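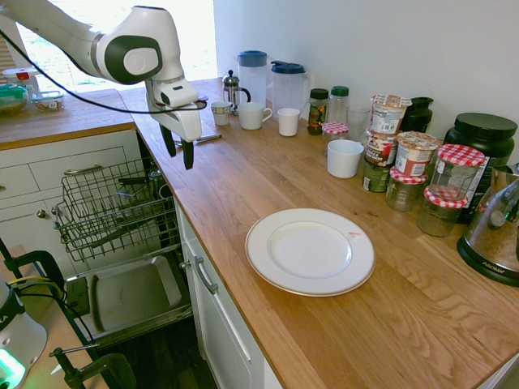 Selling the Second Helping: how menus talk people into things
Speaker notes, October 20, 2023
Running time 45 minutes, 10 of them for questions. If the clicker dies, carry on and point at things.

Opening

Wait for the coffee line to clear. It won't. Start anyway.

Ask who read the whole lunch menu today. Few hands. Ask who ordered the second item down. More hands, some of them embarrassed. Leave it there and move on before anyone defends the soup.

Who I am: I write menus for a living. My mother tells people I'm in publishing.

Slide 2: The old Godau menu

Godau had 70 dishes on four laminated pages, including a section called Lighter Fare that contained a meatloaf. Customers took so long to choose that the kitchen started cooking the chicken on a hunch.

Read the chicken paragraph aloud. All of it. Breathe where you can.

We cut the list to 40. The owners grieved. The fish pie came back twice under other names, and I believe it's there now as a special.

Slide 3: Prices

Dollar signs. I take them off, and I'd like to tell you it's science, but mostly it looks tidier. Do not get pulled into the argument about nines. Somebody in the back will have read an article.

The column of prices down the right side is the real trouble. People run a finger down it and stop at the number they like, then look left to find out what they're having. Put the price at the end of the description, same size, same type.

Slide 4: Adjectives

"Farm fresh." As opposed to what, dock fresh?

Dvorak called everything on its breakfast menu "hand-crafted," including the orange juice and, for one printing, the parking. We allowed them one adjective per dish. They spent it on "crispy" nearly every time, and fair enough. Crispy tells you something.

Pause for the oatmeal story if the room is warm. Skip it if it isn't. It did badly in Zostbridge.

Slide 5: The expensive decoy

Every menu has a steak that's there to make the other steak look sensible. The danger is that someone orders it. Prukisus kept a seafood tower for this purpose and sold more than 10 on opening night, with one tower stand in the building.

Tell them: if you list it, own the plate for it.

Slide 6: Reading it in bad light

Hand out the sample sheets. Ask for the house lights down. Let them squint at the gray italics until the muttering starts, then lights up.

Minimum type size is on the handout. So is my email, in a larger size.

Questions

Likely ones: QR codes (keep some paper), photos of food (depends on the food), whether to list calories (ask your lawyer). If it goes quiet, use the oatmeal story after all.

Remind them the November workshop needs a sign-up, and to bring their own menu, unlaminated if possible. Collect the sample sheets at the door.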